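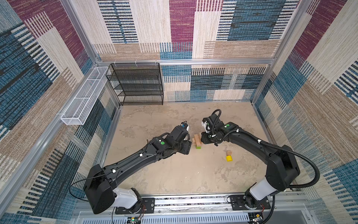 Wooden blocks, stacked crosswise on a green cube.

Against the Big Block Set

Every October the Zindale catalog comes, and every October it wants me to buy 400 blocks in a tub. I don't believe in the tub. I've watched kids dump one out, look at it, and leave.
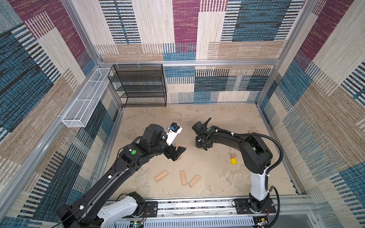

A few plain rectangles will keep a child busy longer, whatever the box says about "open-ended learning." I also doubt the age labels. Who tested them, and on whose kid?

What a small set needs:

- Some plain wood, long and short. Marks on it don't matter.
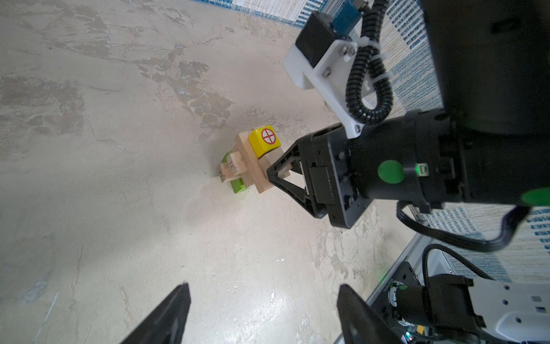 - A color or two. Brotovari sells 12 shades, and I can't see the point of most of them.

- A spot on the floor where a pile can stay up overnight.

My neighbors say a bigger set lasts more years. Maybe. Theirs has been in the garage since spring.
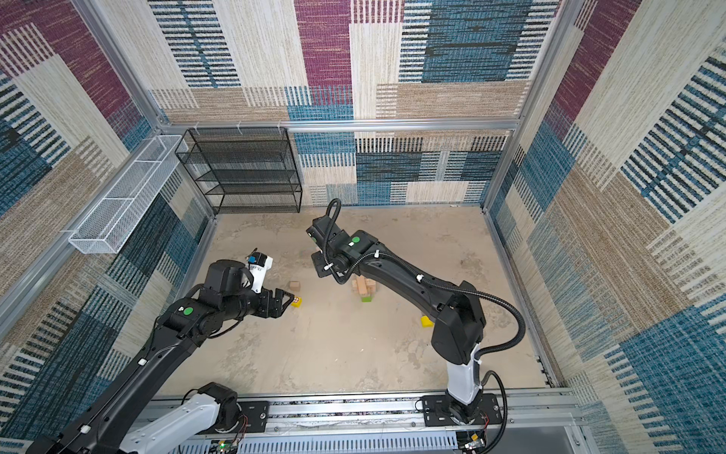
Small yellow piece with a red mark, on the floor.

Buy less and see if anyone complains.

Last updated July 2022
We use cookies. Accept | Settings
© Cuesta | Contact | Back to top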